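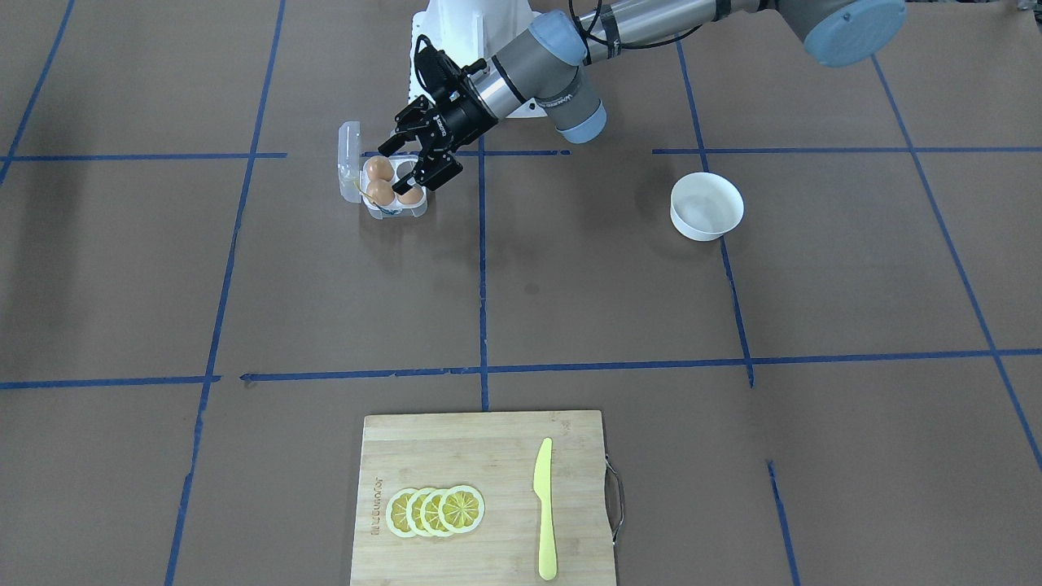

An open carton and a bowl on the papered floor, with a grid laid out in blue tape.

Puspita Yusof has spent most of her working life on egg packaging, first on the line at Ekham and now at Jurkonari, where she tests small retail cartons. Her records for August cover 1,436 openings and closings. She is particular about the word "closing."

"A lid that touches the tray is not closed," she said. "The tab has to seat. If it doesn't, I write it down as open."

Clear plastic is harder to judge than molded pulp, in her view. The hinge is the same sheet as the lid and the tray, thinned along a line, and it stiffens in a cold store. A new lid often springs back part of the way. She works each hinge twice before a carton is loaded.

Loading order matters in the small sizes. With three eggs in a tray the weight sits off center, and a light carton can tip when the lid swings back. Yusof fills the hinge side first and keeps the open lid clear of anything it could lean on. Brown eggs are her preference for this work. "I can see the edge of the shell through the plastic. With white ones I lose it in the glare."

The floor grid came from Clindbridge, her previous employer. Blue tape over brown paper gives each item a square to go back to, and the paper is replaced when it creases. A carton set on a crease rocks, and the rocking shows up later as a badly seated tab.

The bowl is for eggs out of the carton. She wants it round, plain and smooth inside. "Ribs are a problem. The egg stops on a rib and then it goes when you reach for it."

Her loss rate on the older Hemmin trays was 2 eggs in 91. She blames the cup depth, which let the lid press on the larger grades. The replacement tray is deeper by a little over 2 millimeters, and she has yet to run it with extra-large eggs.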